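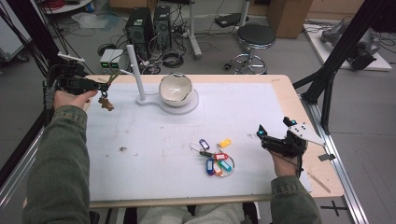 Two-hander on the bench, charm in the left jaws, keys and bowl still on the white.

Clakodport Forum > Software > Perception and tracking
Thread: left/right relative pose jumps on handoffs, single hand is fine

scaron
Joined April 2019

Quick one, need to get back to it. Two hand-held grippers, each tracked on its own with Omine, then I merge the two tracks into one table frame in post. Each hand alone looks great. Replay left only, fine. Replay right only, fine. Replay both on a handoff and the jaws miss each other, always in the same direction along the motion. Slow handoff, small miss. Fast handoff, big miss.

1,762 episodes so far. 304 fail the "jaws should meet" check. Nearly all of those are handoffs. Pick and place barely shows up in there.

Things I tried:
re-ran table calibration, no change
turned smoothing off, noisier, same miss
swapped left and right streams to check my own merge code, the miss flips sign

Not keen on throwing out 304 episodes. Anyone seen this?

rhorrocks

Miss scales with speed = clock. You don't have a pose problem you have a time problem. What are you stamping with? Time of arrival on the PC or time of exposure?

scaron

Arrival. Both streams go into the same machine so I figured it was the same clock.

rhorrocks

Same clock, different delay. Two cables, two buffers, whatever the driver feels like that morning. Cross-correlate the speed of the two hands while you hold them rigidly together and wave them. Peak tells you the offset. Ten minutes of work.

nmottram

Going to disagree a bit. Flipping sign when you swap the streams fits a time offset but it also fits a bad hand-to-camera transform on one side. If your right tool frame is rotated a hair, moving fast doesn't matter but reaching far does, and people reach farther on handoffs. Speed and reach are tangled up in that data. Do the wave test AND do a static one. Jaw tips together, hold still, five spots on the table. If the static error is zero then fine, Ryan wins.

rhorrocks

Static error won't be zero, it never is. Question is if it's big enough to matter. But ok yes do both.

scaron

Did both. Static: tips within 2 mm at all five spots. Wave test: clean peak, right stream is 26 ms behind left. Put 26 ms into the merge and re-ran the check. Failures went from 304 down to 41. So mostly time. Thanks both, that was weeks of me staring at calibration.

stefaniia_tk

Is the 26 constant though? Ours wasn't. Same session, start of recording vs end, we had drift. One number for the whole set is asking for trouble. Trostilora has an align mode that fits offset plus slope per recording, you feed it both IMU logs and it writes new stamps. Non-destructive, keeps the old ones in a side colum.

scaron

Hadn't checked. Running it on the 41 now. 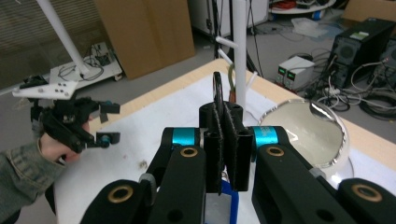 Back. Ran align on the 41 leftovers. Slope is tiny on most, but a batch from February has real drift and those pass now. Leaves 17 and I don't think those are time at all. Track quality drops on one hand for a few frames right as the jaws close, pose hops, then comes back. Glass and white sheet, I'm guessing, not a lot of features to hold on to when the camera is low over the table.

conceicao_b

Yes to the white sheet. Low over a blank surface most of what's left to track is jaws, and the jaws move with the camera. Are you masking the gripper out of the tracker input? If not it will happily lock onto your own fingers and report that you stopped moving. Do this before anything else.

scaron

Masking, yes, but one fixed mask, drawn with the jaws open. Guess what they look like closed. Sigh.

conceicao_b

There you go. Index the mask by jaw width. We use 8 masks, nearest one wins. Linkage arms swing too, so mask those and not only the tips.

nmottram

Or just a generous mask over the lower half and lean on the background. Floor clutter is great for tracking, cables and boxes, tons of corners. Tidy labs track worse lol

conceicao_b

Only if the background is in view. Point the tool straight down at the table and a generous mask leaves you with blank sheet. I'd keep the masks tight.

nmottram

Fair for steep angles. I'd still try the lazy version first, takes a minute.

rhorrocks

Also stop stamping on arrival going forward. Fixing it in post forever is silly. Driver gives you an exposure time, use it.

stefaniia_tk

+1. And put the wave at the start of every recording. Three seconds. Then align has something to bite on when the task itself is slow.

scaron

Ok where I landed:
exposure stamps in the recorder, done
wave at start, done
align on the whole back catalog overnight
width-indexed masks, half written. Tried Neville's lazy mask first, it rescued 9 of the 17 and broke 4 that were passing, all steep ones

Side question, does anyone feed the aligned stamps into Tapley or does it insist on its own? It re-times everything on import for me and I get my 26 ms right back.

stefaniia_tk

It re-times by default. There's a keep_stamps flag in the import config, off unless you set it. Needs the stamps sorted or it quits without a mesage.

scaron

Found it. Was not sorted. Rerunning.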